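Papering and Flooring a Small Work Bay

Posted in: Walls and Floors

I've now done three of these little bays, and the first one was so bad I took it apart the same evening. The paper bubbled, the floor piece curled up in the corners, and I'd managed to cut a pattern upside down. So this is the way I do it now, with all my mistakes taken out (well, most of them).

By a bay I mean any small enclosed work area with a back wall and a floor you look down on. You can do the same thing with a hobby bench, a deep shelf or the inside of a big cabinet. A full-size room is a different job and you'll want a proper ladder and a free weekend for that.

What you need

Wallpaper with a small repeat. Mine was the end of a roll from Gilier.
Patterned flooring, enough to cut the whole floor in one piece.
Paste. I used a tub of Hlongwane ready-mixed and I have most of it left.
A backing board for the wall, if you don't have a flat one already. Utedwood cut mine to size while I waited.
A long metal ruler, a sharp knife and more blades than you think.
Brown paper for a template, a soft brush, a damp sponge and painter's tape.

I spent 68 dollars on the lot, with the board being the biggest part of that.

Picking the patterns

Go small on the wall! A huge rose looks gorgeous on the roll and then you get one and a half of them across your whole back wall. Little flowers repeated over and over are so much easier. They hide a seam nicely too, and if you're a hair off nobody will ever spot it unless you point it out (I always point it out).

For the floor I like a marble look. It has no straight lines in it, so it doesn't matter if your cut is slightly out of square, and it's got enough going on that a scuff gets lost in the swirls. Plain white shows everything. I tried plain white in the first bay and I was wiping it down constantly.

Lay the two together before you cut anything. Put them on the actual spot and go look at them in the morning and again with the lamps on. My paper looked nearly white in the store and a lot more purple at home.

Step 1: Measure, then measure somewhere else

My back wall was 640 mm high on the left. I wrote that down, felt very pleased with myself and then found it was a bit less on the right. Take the height at both ends and in the middle, and use the biggest number. You can trim paper but you can't grow it.

Step 2: Get the wall ready

Wipe the board, let it dry, and fill any screw holes. Sand the filler once it's hard, run your hand over the whole thing with your eyes closed, and sand whatever you can feel. Then brush on a thin coat of watered-down paste and leave it until the next day. I used to skip this. The bubbles in bay number one were my reward.

Step 3: Cut the paper

Mark the top of each strip on the back with a pencil arrow. Please do the arrow. Small flowers look the same both ways up until they're on the wall, and then all of a sudden they don't.

My strips came out at 554 mm wide after I'd trimmed off a crushed edge, so I needed more than one. Line up the flowers at eye level first and let any mismatch drift off toward the top.

Step 4: Hang it

Paste the wall or paste the paper, whatever your tub says. I give it 7 minutes to soak if it's the paste-the-paper kind. Start at one side with a pencil line drawn dead upright, smooth from the middle outward with the soft brush, and chase the air to the edges. Leave a little extra at the top and bottom. Trim that with a brand new blade once everything has settled – a tired blade will drag and tear damp paper, and it'll do it in the most visible place.

Sponge off stray paste right away. It dries shiny.

Step 5: The floor

Make a template. Tape brown paper down over the whole floor area, crease it into the edges and cut along the creases. If there are posts or brackets or anything else fixed in place, cut slits and fold the paper around them, then tape the slits shut again.

Lay the template on your flooring, face up on face up, and slide it around until you like the part of the pattern you've got. This is my favorite bit and I take far too long over it. I try to get a nice big swirl near the middle. Then tape it down and cut, several light passes with the knife instead of one heroic one.

Dry fit it. Shave the tight spots. If it curls, roll it backward overnight. I only tape mine at the corners so I can lift it out later, but you could glue it if you're surer of yourself than I am.

Step 6: Look at it with something on it

Set a small pot or dish down in the middle, something in a warm color. Cool gray walls can feel a touch chilly, and one spot of orange changes the whole thing. It's also a handy test of whether you've gone too busy. If the dish disappears into the floor, try a quieter pattern. 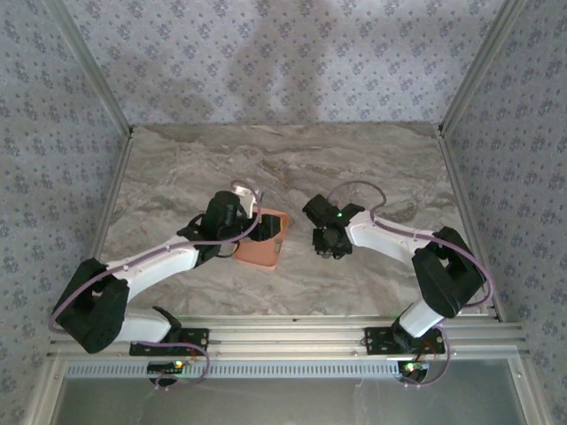

Irkholm, Wed 17 January

Bay number three, with the pale lavender-gray paper and its little dark blue-gray flowers across the back. The marble pattern is the one with gray, beige and light brown in it, and the small square container in the middle is my orange-terracotta color test. I'm so happy with that orange against the swirls!

I still have a short length of the paper left, and I'm saving it for the shelf I plan to line in April.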